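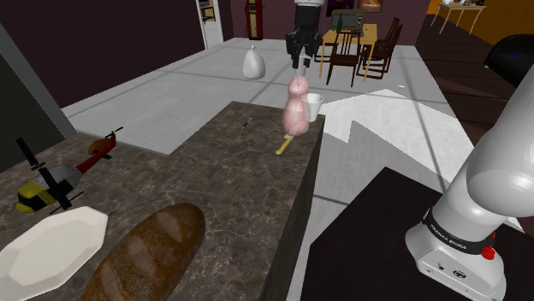 The Zirkeda kitchen cell in simulation, with the gripper holding a pink object over the island worktop. Render: Astard

ASTARD OPENS UP ITS KITCHEN CELL: ZIRKEDA 3 IS OUT THIS JUNE, SERVICE BOOK INCLUDED

For immediate release

Hello from Astard! My name is Nilton Tello and I look after one robot cell. It has one arm, one gripper and one kitchen, and it lives entirely inside a simulator, so I have never had to mop the floor. I do have to keep it in good order, though, and this June we're releasing the whole thing as Zirkeda 3, along with the service book I've been keeping for it.

I asked if I could write this release myself and, to my surprise, I was told yes. Apologies to anyone who was hoping for something with more polish.

What we're releasing

Zirkeda 3 is a ready-built simulated cell for people who work on household robot tasks. You get the kitchen, the arm on its table beside the island, the two-finger gripper, the objects, and the settings that hold it all together. Earlier versions had all of that too. What's new is the service book: 273 entries covering how the cell is set up, what I check, what has gone wrong and how I put it right. It's plain text and you can search it. Some of the entries are one line long and a few are frankly a bit cross.

People are often puzzled that a simulated cell needs looking after at all. There's no grease, no worn cable, no dust in the fan. But things drift. Somebody swaps an object for a nicer one and forgets that the new one weighs four times as much. Somebody else nudges the arm's table to get a better camera view, saves the file, and then every stored position is off by the width of a thumb and the gripper closes on thin air. I've seen a loaf of bread sink slowly through a worktop over the course of an afternoon. It was rather beautiful, and it took me two days to fix.

Setting up the cell

The full steps are in the first part of the service book, but I'd like to give you the gist, as this is the bit I get asked about most.

Start with the base. The arm stands on a dark table of its own, next to the kitchen island, and everything else in the cell is measured from there. Lock the table first. Then lock the base to the table. Please do it in that order! If you lock the base while the table is still free, the two can settle against each other when the simulation starts, and you'll spend your morning chasing a tilt so small you can't see it on screen.

Next comes the worktop. It's a speckled granite pattern in brown and grey, which looks lovely, but the pattern is only paint as far as the physics is concerned. The height and the friction sit in a separate file. I keep the two side by side and compare them whenever the kitchen has been edited, and I'd urge you to do the same. A worktop that looks fine and sits slightly too low was behind most of my early headaches with the gripper stopping short.

Then the gripper. Open it fully, close it fully on nothing, and read the finger gap at both ends. After that, close it on something with a round shape. Boxes are too forgiving for this. Flat sides meet flat fingers and nearly anything will pass, while a rounded object shows you straight away if one finger is arriving before the other, because it rolls or twists as the grip comes on. Lift it clear of the worktop, hold it, and watch it for a while before you touch anything else.

Last of all, the rest of the objects. Drop them in one at a time and let each one settle. I know it's tempting to load the lot and go and make a cup of tea. If two of them overlap at the start, even by a hair, the solver pushes them apart with real enthusiasm and you'll find your crockery in the next room.

The Friday check

I do the same check every Friday before lunch, and it's built into Zirkeda 3 as a script you can run yourself. It has 11 steps. It looks at the base lock, the worktop height, the finger gap, the weights and friction of the objects, and the home position of the arm, and then it runs a set of pick-and-hold trials and writes down anything that slipped.

I've left in a pause after the trials so that a person can look at the result before the script saves anything. My colleagues wanted it fully automatic and we had quite a long talk about it. The pause stayed. You can switch it off in the settings if you must, but I'd rather you didn't, at least for the first month or so. Numbers can all be in range and the arm can still be doing something daft with its elbow.

There's also a longer check, which runs after every 2000 trials. It rebuilds the cell from the stored files, compares the fresh copy with the one you've been using, and lists every difference it finds. The first time I ran it on our own copy the list was embarrassingly long. Most of it was lighting changes that did no harm. One was a joint limit I had loosened for a test in the spring and completely forgotten.

Repairs, and what counts as one

In the service book I use the word "repair" for anything that brings the cell back to how it was meant to be. Changes that make it better go in a separate section, under their own heading, with the old values kept next to the new ones. It sounds fussy. I began doing it after I "improved" the finger friction and made every object in the kitchen as sticky as toffee. The trials went wonderfully, of course, and none of them meant a thing.

The repair entries all follow the same pattern: what I saw, what I thought it was, what it was, and what I changed. I've kept the wrong guesses in. When the gripper began to shake while holding light objects, I blamed the contact settings for most of a week. The cause was the time step, which had been made longer to speed up a demo and never put back. If your own cell starts to tremble, look there first and save yourself the week.

One more that comes up a lot: if the arm reaches its target and then creeps away from it, check the weight entered for the gripper. The arm is told how much it's carrying at the wrist, and if that figure is wrong it will sag or float ever so gently. It's a one-line fix once you know, and entry 3 in the book walks you through it.

Who we've been working with

Two other firms have been living with the service book over the past few months, and it's much better for their moaning (I mean that kindly!). Proment used it to set up a copy of the cell from nothing, with no help from me beyond the text. They found several places where I'd skipped a step that was obvious only to me, and those are now written out in full. Van Acker took the opposite road. They had an older copy of the cell that had been changed by many hands, and they used the repair section to bring it back into line. Their notes on doing that have become a chapter of their own, called "Inheriting a mess", and I think it may be the most useful one in the book.

I'm very grateful to both teams. I'm also slightly afraid of their inboxes.

Getting hold of it

Zirkeda 3 will be available from Astard during June. People with an earlier version can move over and keep their own objects, but please run the long check straight after the move and read the list before you start new trials. Old object files load without complaint even when their weights are missing, and the cell will quietly fill in a default. The check flags every one of those.

The service book comes in the same download. We'll go on adding to it as new faults turn up, and if you've had one that I haven't, I would truly love to hear about it. Send me the log, the settings file and a few lines on what you saw. A screenshot is nice too. I answer these myself, usually in the morning, and good ones go in the book with your name on them if you'd like that.

Press contact

Nilton Tello, Astard. Journalists who'd like to see the cell running are welcome to ask for an online demonstration. I'll do the worktop check first, so give me a few minutes' warning.

ENDS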